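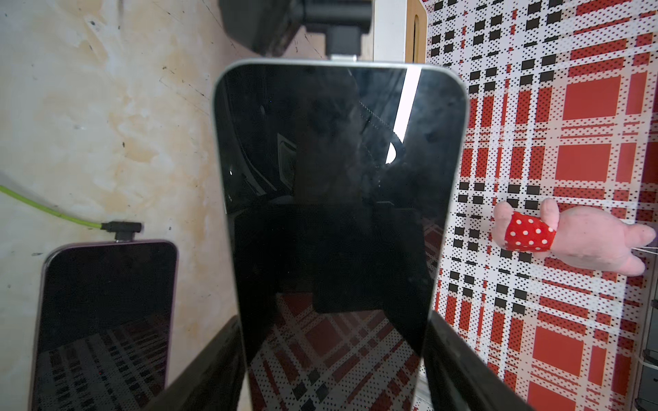
Holanda 촬영지 숙박 답사 상품 운영 실무회의 회의록

일시: 2025년 3월 21일 금요일 오후
장소: Celtness 본사 회의실
참석: Celtness 상품기획 및 운영 담당, Gillitz 호텔 객실 및 시설 담당, Skulari 운송 담당
불참: Holanda 관광안내소(서면 의견 제출)
배포: 참석 기관 및 Holanda 관광안내소

안건 1. 전회 회의록 확인
전회 회의록은 수정 없이 승인함. 전회 미결 사항 중 호텔 로비 안내판 교체 건은 Gillitz에서 완료 보고함. 승차권 양식 변경 건은 안건 4에서 함께 다루기로 함.

안건 2. 객실 배정 및 숙박 조건
가. Gillitz는 본관 객실 가운데 촬영 당시 제작진이 사용한 층의 객실 8실을 답사 상품용으로 배정하겠다고 제안함. 나머지 인원은 같은 건물 아래층에 배정함.
나. 해당 층은 승강기가 운행하지 않는 구간이 있어 예약 단계에서 계단 이용 여부를 확인해야 함. Celtness는 예약 양식에 확인란을 추가하기로 함.
다. 배우 이름을 붙인 객실의 명칭 사용에 대하여 논의함. 객실 문패는 현행대로 두되, 상품 안내문에는 객실 번호와 층만 표기함. 명칭 사용 권한에 대한 서류는 Gillitz가 보관 중인 계약 사본을 확인한 뒤 차기 회의에 제출함.
라. 객실 내부 관람만을 원하는 비숙박 참가자의 출입은 허용하지 않음. 단, 청소가 끝나고 다음 투숙객이 입실하기 전까지의 시간대에 한하여 복도 관람을 허용함.
마. 조식 시간은 평일과 동일하게 운영하며, 답사 당일 출발이 이른 경우 포장식으로 대체함. 포장식 신청 마감은 전날 저녁 입실 절차 종료 시점으로 함.

안건 3. 기념 전시실 관람 운영
가. 1층 기념 전시실은 면적이 좁아 전체 인원이 동시에 입장하기 어려움. Celtness는 참가자를 3개 조로 나누어 순차 입장시키는 방안을 제출하였고, 참석자 이견 없이 채택함.
나. 대기 조는 안뜰과 상점가를 자유 관람함. 집결 지점은 안뜰 분수 옆으로 통일함.
다. 전시품 중 의상과 촬영 대본은 조도 제한 대상임. Gillitz는 진열장 내부 조명을 현행 수준으로 유지하고, 입구에 섬광 촬영 금지 표지를 추가로 설치함.
라. 상영 코너의 발췌 영상은 음향이 로비까지 들린다는 투숙객 의견이 있었음. 음량을 낮추고 자막본으로 교체하는 안을 검토하였으나, 자막본의 상영 허가 범위가 확인되지 않아 음량 조정만 우선 시행함.
마. 전시실 관람 시간은 조별로 동일하게 배정하며, 앞 조의 퇴장이 늦어지더라도 뒤 조의 시간을 줄이지 않음. 지연분은 자유 관람 시간에서 조정함.

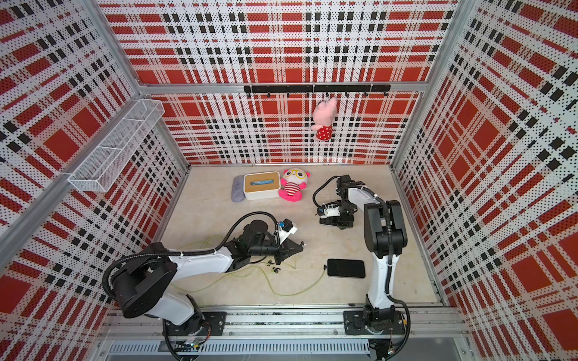
Skulari는 지연분을 자유 관람 시간에서만 흡수할 경우 오후 세트장 터 방문의 출발 시각이 흔들린다고 지적하고, 버스 대기 한도를 문서로 정해 줄 것을 요청함. 아울러 호텔 앞 도로는 장시간 정차가 불가하므로 한도를 넘기면 차량을 역 앞 공터로 이동시킬 수밖에 없다고 밝힘. 이에 대하여 Celtness는 인솔자가 마지막 조의 퇴장을 확인한 즉시 운전원에게 연락하는 절차를 운영 지침에 넣겠다고 답변함. 대기 한도의 구체적 시간은 시험 운행 결과를 보고 정함.

안건 4. 이동 경로 및 승차 관리
가. 왕복 이동은 대형 버스로 하며, 편도 거리는 약 500km임. 운전원 교대와 휴식은 Skulari의 내부 기준에 따름.
나. 중간 휴게 지점은 총 4곳으로 하되, 귀로에는 교통 상황에 따라 생략할 수 있음. 생략 여부는 운전원이 판단하고 인솔자가 안내함.
다. 세트장 터는 사유지에 속하므로 울타리 바깥의 전망 지점까지만 접근함. Holanda 관광안내소는 서면 의견에서 전망 지점의 노면이 고르지 않아 우천 시 진입을 삼가 달라고 요청하였으며, 이를 운영 지침에 반영함.
라. 우천 시 대체 일정은 시내 옛 영화관 외관 답사와 안내소 사진 자료 열람으로 함. 열람실 사용 신청은 Celtness가 일괄 제출함.
마. 승차권 양식에는 좌석 번호와 관람 조를 함께 기재함. 종전 양식의 잔여분은 폐기함.

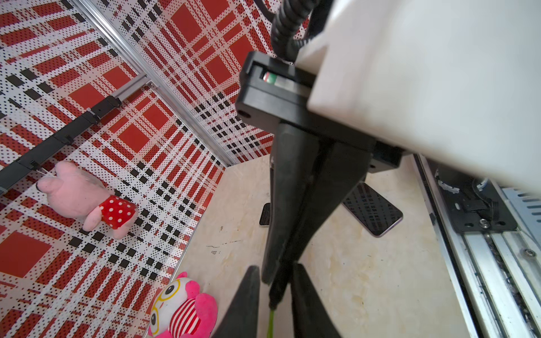
흰색 로봇 팔 하우징과 검은색 그리퍼 핑거

안건 5. 안내 자료
가. 안내 책자의 촬영 연혁 부분은 출처가 불분명한 일화를 삭제하고, 호텔 숙박부와 당시 지역 신문으로 확인되는 내용만 수록함. 숙박부 원본은 외부로 반출하지 않으며, 필요한 면은 Gillitz가 사본으로 제공함.
나. 지도는 호텔, 전시실, 옛 영화관, 전망 지점의 위치를 표시하고 축척을 명기함. 도보 구간과 차량 구간은 선의 종류로 구분함.
다. 인쇄 부수는 예약 현황을 확인한 뒤 결정함.

결정 및 조치 사항
- 예약 양식에 계단 이용 확인란 추가: Celtness
- 객실 명칭 관련 계약 사본 제출: Gillitz
- 섬광 촬영 금지 표지 설치 및 상영 코너 음량 조정: Gillitz
- 시험 운행 일정 통보 및 대기 시간 기록: Skulari
- 운영 지침 개정안 회람: Celtness
- 전망 지점 노면 상태 재확인 요청: Celtness에서 Holanda 관광안내소로 공문 발송

보류 사항
자막본 상영 허가 범위, 버스 대기 한도, 안내 책자 인쇄 부수.

차기 회의
시험 운행 종료 후 Gillitz 호텔에서 개최하며, 일정은 Celtness가 별도로 통보함. 본 회의록에 대한 정정 요청은 차기 회의 전까지 서면으로 접수함.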